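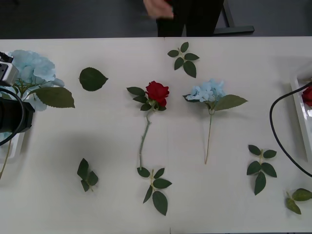 Grant reports: Community and Wellbeing

Mustero Flower Library: progress report to the Bravo Fund

Prepared by Trinidad Lucero, project lead, with the money section by Panagiotis Stefanou

Dear all at Bravo,

Thank you for your patience while we got this together. I had meant to write in the summer and then we were in the thick of moving the shelving, and then it was October and the weddings had tailed off and the Christmas bookings had started, so I am writing this between the two with a mug of tea and the order book open beside me. I will try to keep to the headings you sent, though you know by now that I wander.

What we said we would do

You gave us £3000 to set up a lending library of artificial flowers, so that care homes, chapels, community cafés and families planning a do on very little money could borrow good-looking arrangements and bring them back afterwards. We said we would gather the stock, find somewhere to keep it, make it simple to borrow from, and run sessions where people could come and learn to arrange the flowers themselves.

We also said we would try to use what was already out there before buying new. I feel strongly about this. There are artificial flowers in half the lofts in this town, most of them perfectly good and a bit squashed, and it seemed daft to be ordering boxes of new ones while those sat under the Christmas tree stand.

Where we have got to

The library is open and people are using it. We have had 49 loans since we opened the doors, which includes the long ones (the care homes tend to keep theirs for a season) and the quick ones that go out on a Friday and come back with confetti in them. I had privately hoped for thirty, so I am very pleased, and Panagiotis, who is harder to please, said it was "decent", and I have written that down.

The stock is healthier than I expected too. Hydrangeas and roses are what everybody wants. The pale blue hydrangea is our most asked-for flower by a long way, partly because one big bloom does the work of half a dozen smaller ones and you can fill a jug with very little else. The red roses on their long stems go out for anniversaries and for the chapel, and then for everything in February. If we were starting again I would put more of the early money into those two and a good deal less into the mixed meadow bunches, which looked lovely in the catalogue and which hardly anyone has borrowed.

Sorting and laying out

I want to spend a bit of time on this because it is where most of the hours go and it is the part I did not allow for properly in the application.

Everything that comes in, whether it is a donation or a return, gets taken to pieces and spread out on the white table before it goes anywhere near a shelf. Single leaves, leaf sprigs, whole stems with the bloom on, all laid down with space between them so you can see what you have. We started out sorting straight from the bag into boxes and it was hopeless. You would find a rose with its leaves all pushed up one side three weeks later when somebody wanted it that afternoon. On a plain pale surface you notice the bent wire, the frayed petal and the leaf that has come away from its stem, and you can put it right there and then.

The white trays have been a quiet success. The big blooms go into a tray because they do not like being leant on, and a hydrangea head that has spent a month under a pile of ivy never quite gets its shape back. (We have tried steam. It helps a bit. I would not do it with the cheaper ones.) The trays also mean that one person can be laying out while another carries things off to the shelves, without the two of them bumping elbows over the same heap.

Loose leaves used to be thrown away and I am rather proud that we have stopped doing that. A single dark green leaf with a decent point to it is a useful thing. It hides the wire at the neck of a vase, it fills the gap where a stem has lost one of its own, and three or four together make the start of a buttonhole. We keep them in shallow boxes by size. The sprigs, where several leaves still hold together round a short stem, go in a box of their own and are the first thing new people learn to use, as they are very forgiving and you can turn them any way round.

The sorting sessions have turned into something sociable. They run on a Tuesday, from ten in the morning until the biscuits are gone, and we stand up to do it, which some people's backs like better than others. I have put two stools in for those who want them. There is a good deal of talk and now and then a disagreement about whether a thing is a peony or a rose, and I have learned to keep out of it.

The arranging workshops

We promised eight workshops and have run 10. The two extra came about because the first lot filled up so quickly, and Cliltonico let us have their upstairs room for nothing on the strength of our having done their reception desk. They have asked whether we would do their window for Christmas and I have said yes, on the understanding that they pay the lending rate like everyone else.

Altogether 47 people have been through the workshops, a few of them more than once. We begin with one main bloom and some greenery and build out from that, and everyone goes home with a small arrangement on loan. I have found that people are much braver with artificial flowers than with fresh ones. You can pull the whole thing apart and begin again and nothing has been wasted, and the person who came in saying they had no eye for it is very often the last to leave.

The session for carers was the one that stayed with me. We had planned it as a lesson and it became more of a quiet afternoon with flowers in it. I put away my notes after a quarter of an hour. One lady told me she had sorted leaves by size for most of the session and had not thought about the telephone once. I would like to run that one again, at the slower pace, and I have put it in the plan below.

What has not gone so well

Returns. I thought people would be careless with the flowers and they have been very careful, but they are late. A stem that is late coming back from a party on Saturday is a stem I have promised to a chapel for Sunday. We have brought in a small deposit for weekend loans, which I was reluctant about, and I have to admit it has helped.

Dust is the other one. Artificial flowers gather it, and the hydrangeas are the worst with all those little petals. We are using a soft paintbrush and a hairdryer on the cool setting, which works but is slow going. Panagiotis would like to put any further equipment money towards a proper way of cleaning them and I agree with him.

We also lost the best part of a month to the shelving. The Ditby units we ordered came in the wrong depth, and the long stems stuck out into the gangway where everyone caught their sleeves on them. Ditby took them back without any fuss and the second lot are right. It did mean that the spring opening became an early summer opening, and I am sorry that the first workshop dates in our application turned out wrong as a result.

Donations have been generous and rather uneven. We have had more silk poinsettias than we can house. If anybody at Bravo knows of a theatre group wanting poinsettias, please send them our way!

The money

Panagiotis Stefanou has done the accounts and the full sheet is attached separately. In brief, the largest part went on shelving, storage boxes and trays, then on flower stock, then on workshop materials and printing. We spent less on flowers than we had budgeted, thanks to the lofts, and more on storage than we had budgeted, thanks to having so many flowers. There is a little left over, and with your agreement we would like to carry it forward to the cleaning equipment mentioned above. We have not moved anything between headings without asking and we will wait for your answer on this one.

Deposits are kept apart from the grant and are handed back when the flowers are. Lending fees pay for wire, tape and the room heating.

What comes next

Before Christmas we want to get the winter stock laid out, checked and boxed as sets, so that a care home can ring up and ask for "a table and a windowsill" and we can hand it over without a morning's rummaging. A set will be a main bloom or two, a couple of leaf sprigs, some loose greenery and a card showing one way to put it together. The people at the Tuesday session are writing the cards themselves and they are very much clearer than mine were.

After that comes the carers' afternoon again, and then a short run of workshops on mending, for wiring a loose head back on to its stem and reshaping leaves that have been packed flat. Several borrowers have asked for that one, and it would take some of the load off the sorting table.

I would also like to get a proper list made of everything we hold, with a photograph of each kind of flower, so that borrowers can choose from home. At present they choose by standing in the doorway and pointing, which I enjoy but which is hard on those who cannot get to us.

If any of you would like to come and see the library, do. Tuesday mornings are the liveliest, and you would be very welcome to stay and sort a tray or two. Let me know beforehand if the stairs are a difficulty and we will bring the flowers down to you.

With warm thanks from all of us,

Trinidad Lucero
Mustero Flower Library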